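Budgeting for our sidewalk delivery trial, a thread. We're a small team at Grudico and we have one robot's worth of money, so the planning is all on paper and in simulation for now.

1/ The first quote from Zetada was for two units and a charging dock. We can pay for one unit and no dock. It would charge from a normal wall socket overnight.
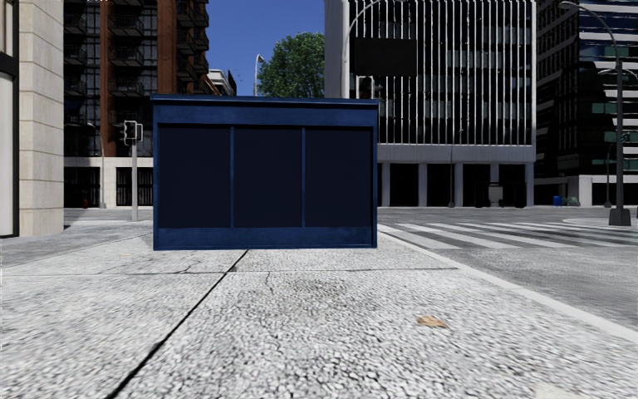

The bigger question was sensors. A second depth camera adds 1560 to the price, and I didn't want to sign for it until we'd run the routes in the sim with one camera and with two.

2/ Routes. We use a city block with a plaza at one end. Long open paving, then bollards and lamp posts along the road side. Each run is 11 minutes. We've done 110 so far.
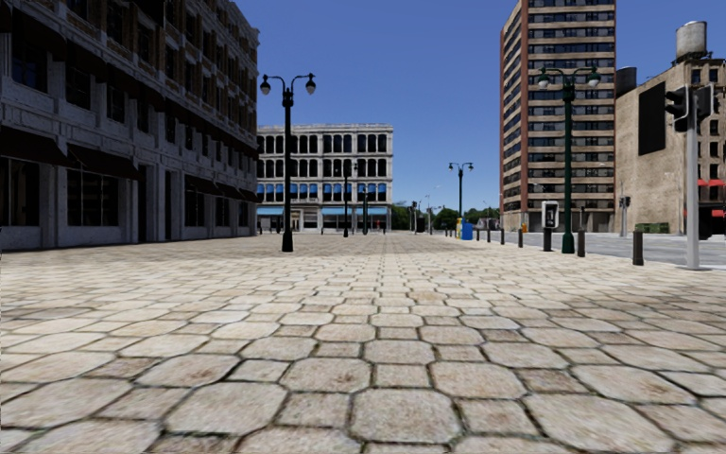 3/ Wheels. The standard set is included. The softer set costs extra and Matby say allow 30 days for delivery. Rough paving is most of our route, so the softer set goes in the budget.

4/ Light. Going from full sun into building shade is where the one-camera setup gave us the most trouble. I've put the second camera back on the list because of it.

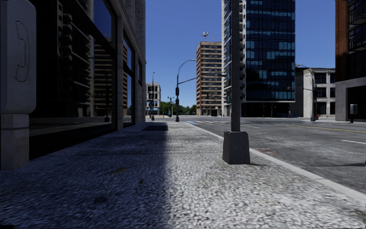

Kerb side of the block, half sun, half shade.

5/ Spares. Brandão's advice was to buy one spare battery and one spare wheel motor with the first order. Postage on its own later costs nearly as much as the motor.

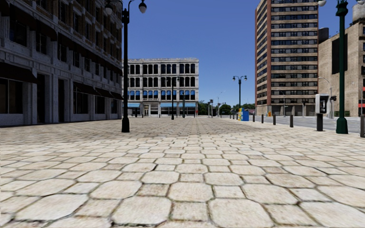 6/ What got cut: the dock, the spare lid, the branded panels and the on-site training day. We'll do the training by video call.

7/ The order goes in on Monday if the insurance quote is back. If it isn't, we keep running the sim and order in December.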